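Furno door and drawer knobs, Sekel range
Sold singly. Sizes in 30 mm only for now, bigger one back in September we hope

Spool-shaped knob for cupboards, wardrobes, bedside drawers, that sort of thing. Wide top, narrow neck, wider foot. Easy to get your fingers behind, even with wet hands.
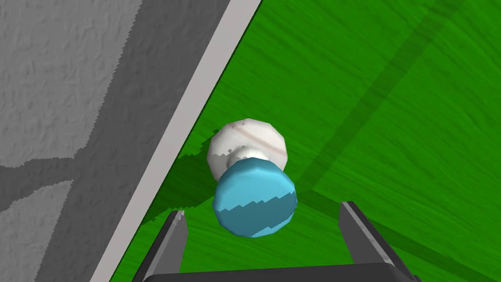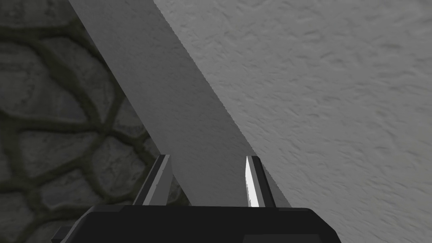
First picture: white top, light blue lower section, white neck between.

What you get
One knob, one machine screw, one washer. Screw suits doors up to 18 mm thick. Thicker door or a false drawer front, you'll need the long screw, sold seperately, see Fixings.

Material
Turned beech, painted by hand in small batches. Water-based paint, two coats and a satin varnish. Colours vary a bit batch to batch so order all you need in one go. We can't match a knob you bought last year, sorry.

Colours in the range
White / light blue
White / mustard
Plain white
Oiled beech (no paint, needs a wipe of oil now and then)

Fitting
Mark your hole, check it again, drill 5 mm from the front with a bit of scrap wood clamped behind. Push screw through from inside, washer on, knob on by hand. Last quarter turn with a screwdriver. Don't use a drill driver, it will split the foot and that isn't covered.
Replacing old handles with two holes? Fill one, or use a Ristitz backplate. Backplates cover holes up to 64 mm apart. Brass or black.

Cleaning
Damp cloth, dry cloth. No cream cleaner, no bleach sprays. Greasy kitchen ones, a drop of washing-up liquid in warm water is fine.

Not suitable for
Outside doors. Bathrooms with no window or fan. Heavy larder doors, get the Villanueva bar pull for those, it has two fixings and takes the weight.

Stock
White / light blue: 235 in
Plain white: 465 in
Mustard: low, ring first
Oiled: made to order, allow 4 weeks

Packs
Trade packs are loose in a box with paper between the layers. Singles come in a small card sleeve. Samples are charged at full price and refunded if you send them back unmarked, one sample per colour please.

Delivery and returns
Orders in before noon go same day, Monday to Friday. Small orders go by letter post and fit through the door. Returns within 30 days, unused, in the sleeve. If its arrived chipped send us a photo and we'll post another, no need to return the first.

Questions we get
Will it fit flat-pack wardrobes? Mostly yes, if the door is a single hole type.
Can I repaint it? Yes, light sand first.
Safe for a nursery? Paint is fine for furniture but a knob is a small part, keep the screw tight and check it.

Trade enquiries to Lamisi Tetteh in the office. Colour questions, Jericho Villanueva in the paint shop, mornings best.

Prices last changed April 2022. Carriage extra on trade packs.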